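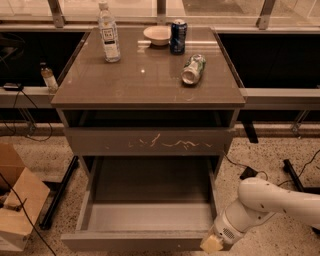
*Cabinet task, head camera view, bottom drawer open.*

# Sinari Drawers

Sinari Drawers is a small set of demonstrations for opening and closing drawers. An operator moves the arm by remote control and looks only at the head camera picture. We recorded it at Hundenero in July for testing the Brulora control software.

## What is inside

- 80 demonstrations with the bottom drawer
- 30 demonstrations with the upper drawer
- 11 failed attempts, kept in the folder `failed`

Each demonstration has the camera video, the joint positions, the gripper opening and one line of text with the instruction, for example "close the bottom drawer".

## How the operators worked

Every operator had 23 minutes of practice before the first recording. The drawer must be moved by its front, and the gripper should not push against the side walls. The objects on the top of the cabinet are not part of the task. If one of them falls down, the attempt goes to `failed`.

## Known problems

- The top of the cabinet is glossy and gives reflections, which disturbed our depth estimation.
- The open cubby is very dark in the video. Please do not use it for training of object detection.
- In the first recordings the gripper value is delayed by two steps. The script `fix_delay.py` corrects this.

## Use

The data is free for research. Please write "Sinari Drawers, Hundenero" in your paper. Questions can be sent through the issue page.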